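Relatório intercalar à Fundação Rudus
Projeto Fullora - recuperação de pomares tradicionais
Período: de março a setembro

Este é o segundo relatório do projeto e cobre o trabalho de campo da primavera e do verão. As contas seguem em anexo separado, já no modelo novo que nos pediram.

Plantação e enxertia

Plantámos 167 árvores nas duas parcelas de Oston, quase todas macieiras e pereiras de variedades locais. Perderam-se 5, todas na encosta virada a sul, onde o solo é mais delgado. Vão ser substituídas no inverno, com porta-enxertos mais resistentes à seca. A enxertia correu melhor na parcela de baixo. Na de cima começámos tarde, por causa da chuva de abril, e parte dos garfos já tinha rebentado na câmara.

O viveiro Karras entregou as plantas em duas remessas. A segunda trazia etiquetas trocadas e só no verão conseguimos confirmar as variedades pela folha. O registo foi corrigido.

Rega

O depósito de 3000 litros ficou instalado em maio, junto ao caminho. A linha gota a gota cobre a parcela de baixo por inteiro. Na de cima falta o último troço, à espera de uma autorização de passagem do vizinho - o pedido está entregue e não temos ainda resposta escrita. Até lá a rega continua a ser feita com cisterna, o que pesa na rubrica de combustível. 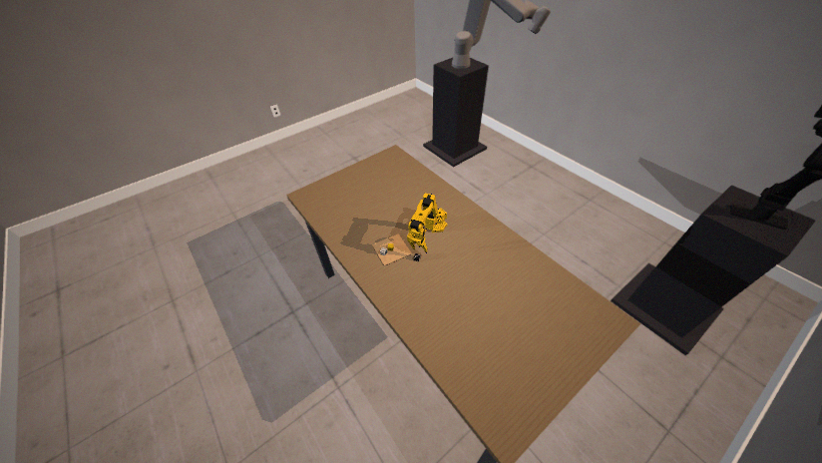

Radek Machala

Formação

Fizemos as oficinas de poda e de enxertia previstas na candidatura, com 67 inscritos no total. A procura foi maior na poda. Vários participantes têm pomares abandonados na família e pediram visitas ao terreno, que não estavam orçamentadas. Propomos usar para isso o saldo da rubrica de materiais impressos.

O manual de variedades está escrito até ao capítulo das pereiras. Faltam as cerejeiras e a revisão dos nomes locais, que mudam de aldeia para aldeia e dão mais trabalho do que contávamos.

Próximos meses

Replantação na encosta sul, conclusão da rega na parcela de cima e fecho do manual. Pedimos à Fundação que confirme até ao fim de outubro se aceita a transferência entre rubricas, para podermos marcar as visitas antes da poda de inverno.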